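4. Setting up your pond aerator

Thank you for choosing the Wusten pond aerator. By now you should have unpacked the box and ticked everything off against the list in section 3, so we can get on with the pleasant part, which is putting it to work. The steps below are for small lakes and fishing ponds of up to 639 square metres. If yours is larger you'll want a second diffuser, and section 7 explains how the two are joined together.

Do have a read through the whole section before you start. It only takes a few minutes, and it's much nicer than finding yourself out in a boat wondering which end of the hose goes where!

4.1 Placing the compressor

1. Choose a firm, level spot on the bank, above the highest point the water reaches in winter. A paving slab is ideal.
2. Leave a clear gap on every side of the cabinet so that air can move freely through the vents.
3. Fit the Lustness filter to the inlet, turning it by hand until it stops. Please don't use a spanner.
4. Push the check valve on to the outlet with the arrow pointing towards the pond.

CAUTION: Keep the compressor unplugged until you reach step 5 of section 4.3. The socket must be an outdoor type, fitted by a qualified electrician and protected against earth faults.

Note: The hose is supplied in a coil and can be rather stubborn on a cold February morning. Leave it indoors overnight and it will be far easier to lay flat.
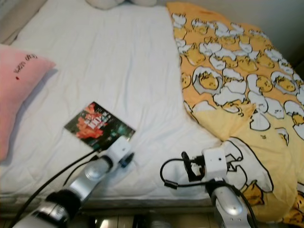
Robot arms over a bed

4.2 Laying the hose

1. Slide one end of the hose over the check valve and tighten the clip.
2. Walk the hose down to the water, keeping it away from paths and from any bank where anglers are likely to cast.
3. Fix it to the ground with the pegs supplied. There are 15 in the bag, and you may well have a few left over, so do put them somewhere safe.
4. Attach the free end to the Mohmand diffuser and tighten the second clip.

4.3 Sinking the diffuser

1. Put on your life jacket and make sure there is somebody on the bank who can see you.
2. Row out to the spot you have picked. Slightly short of the deepest point is best if you keep fish, as they like to have some still, deep water left to retreat to.
3. Lower the diffuser gently by its rope. Never lower it by the hose.
4. Tie the marker float to the rope and come back to shore.
5. Plug in the compressor and switch it on. Bubbles should appear at the surface within a minute or two.

CAUTION: In a pond that hasn't been aerated before, run the unit for only 17 minutes on the first day and double the time each day after that. Stirring up stale bottom water too quickly can harm the fish, carp and catfish included.

If you see no bubbles at all, switch off and check both clips and the direction of the valve. If the bubbles come up near the bank, there is a leak in the hose, and a Sikari repair sleeve will put it right.

Clean the filter after every 1,000 hours of running, or sooner if there are willows nearby.

Section revised by Tolera Berhe, Feb 26, 2020. Continue to section 5, Winter running.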